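4.3 Aufenthaltsqualität und Verweildauer

Die Projektgruppe (Zarmeena Awan, Percy Tamayo, Žydrūnas Pärn) untersuchte im September, wie Studierende die Gemeinschaftsräume des Wohnheims Brirkness nutzen. Grundlage waren 430 ausgefüllte Fragebögen sowie Beobachtungen in zwei Räumen mit unterschiedlicher Möblierung.

Die Auswertung ergab, dass die Sitzgelegenheiten häufiger als Grund für einen längeren Aufenthalt genannt wurden als die Beleuchtung. Gruppen bevorzugten Sofas, Einzelpersonen wählten überwiegend Sessel mit Armlehnen – auch dann, wenn ein Sofa frei war. Lärm wurde vor allem am Sonntag als störend empfunden.

Für die Neuausstattung eines Raumes stand ein Rahmen von 900 Euro zur Verfügung. Die Gruppe empfiehlt, diesen Betrag für gebrauchte Einzelsessel einzusetzen und die vorhandenen Tische weiter zu nutzen. Die Kostenaufstellung von Humaira Khattak ist in Anhang 2 enthalten, der Fragebogen in Anhang 1.

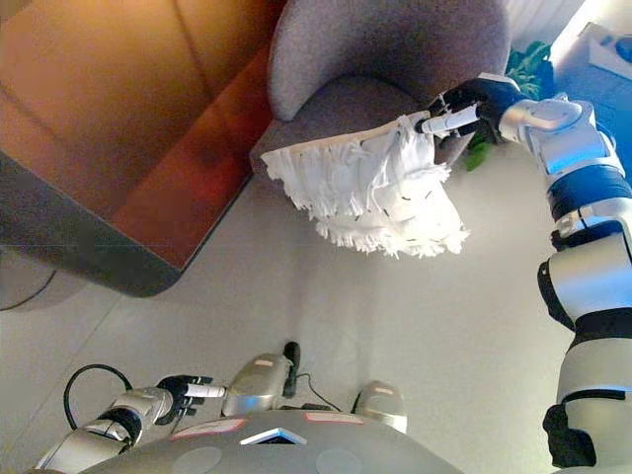
Abb. 2: Braunes Ledersofa und grauer Sessel mit Stoffbezug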